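Udley kitchen bench, notebook
December, started 2:20 pm

Back on the clearing-up layout. Three stations on the one table, same as before the break: dishes go to the rack, the tray is where dirty things start, and rubbish goes in the clear tub. Ryota Okabe drew it up on the back of a Jikmont delivery slip and the slip is still the only plan we have. I have taped it inside the cover of this book so it stops being used as a coaster.

Rack first. I had been using the little wire one from the Marinho flat and it was hopeless -- bowls slid to the front and everything leaned on everything else. Swapped it for the big grey plastic one with prongs over the whole floor. Plates stand up in it beautifully. Bowls do not. A bowl in there has opinions about which way it would like to lie, and it is never the way you put it. I tried 20 bowl placements by hand, nothing fancy, just lowering it in and letting go. 5 stayed more or less upright, the rest went over on their sides. Going over is fine for draining as long as the rim ends up facing a bit downward. Rim up and you have made a birdbath.

Best spot so far is the top right corner, where the wall of the rack gives the bowl something to lean against. Cutlery can go down the right side for now. It pokes up through the grid and catches your sleeve, but the proper cutlery cup is at Sinier with the rest of the box they were going to send back in the spring.

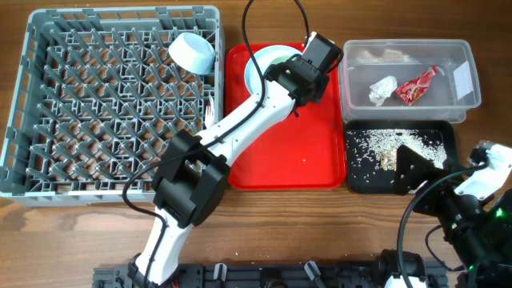
Layout B: rack left, red tray centre, rubbish tub right.

Tray notes. Red was Ryota's pick and I argued for white, on the grounds that we own four white ones. He was right, which I am recording once and will not be repeating. Pale blue bowls on a white tray are a nuisance to spot under the window light, and on the red there is no missing them. It has picked up a few light scuffs. They don't bother anything so leave them alone, and please no more scouring pads. The lip is shallow, so anything with soup in it should not be on there in the first place.

Rubbish tub. Clear was a mistake for morale (you get to look at everyone's lunch) but handy for checking what went in. Foil balled up drops straight to the bottom and stays put. Snack wrappers are worse. Crumple one as hard as you like and it slowly opens again, and on a bad day it climbs. With almost 700 mL of dry rice in a bag under the tub it stops sliding when bumped, though it also sits too high, so the rice has gone back to the cupboard and I'll try a bit of non-slip mat.

Undecided: does foil with food stuck to it count as rubbish or as dishes? Ryota says rubbish. I say it depends on the food. Parked.

4:40 pm. Wiped down the table with a barely damp cloth, along the grain. Whoever left the tea ring on the far end, the oil is under the sink and you know who you are.

To do
- non-slip mat, cut to fit the tub
- ask Sinier about the cutlery cup, again
- repeat the bowl placements with two bowls in the rack at once
- find the other blue bowl, last seen holding screws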